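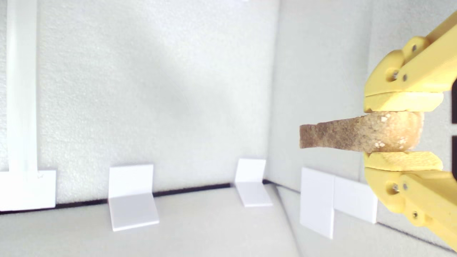

Stijn Dewulf gets up at an hour he won't name. "Early. Don't print it, my mother reads these."

He has run the bread counter at Garkier for eight years, and most of what he talks about is waste. Stale ends. Loaves no one came in for. Used to go out in bags every night, he said, until he started drying them.

"You slice it thick, low oven, 60 minutes, then leave the door open a crack. People rush it. Then it's brown outside and chewy in the middle and they call me up to complain."

The rusks sell in paper bags by the register, 15 to a bag. Rye goes first — always rye. He tried one with fennel last August and won't be trying it again. "My sister liked it. One customer."

He learned the trade from a baker in Inskip, a man who weighed everything twice and hardly spoke. Dewulf is not like that. He stopped teh interview three times to talk to people coming in, once for a long while about a dog.

Is there money in it? He shrugged. About 44 bags in a good week, more before holidays. "It pays for the flour I was throwing out. That's enough for me."

Soup is the best use, he thinks, or dunked in coffee, altho his father ate them with butter and nothing else. He keeps his own in a tin at home. No plastic, they go soft.

Next up is a seeded one, if the oven gets fixed. The part is on order. "They said two weeks. They said that in May 2023 as well, about the mixer."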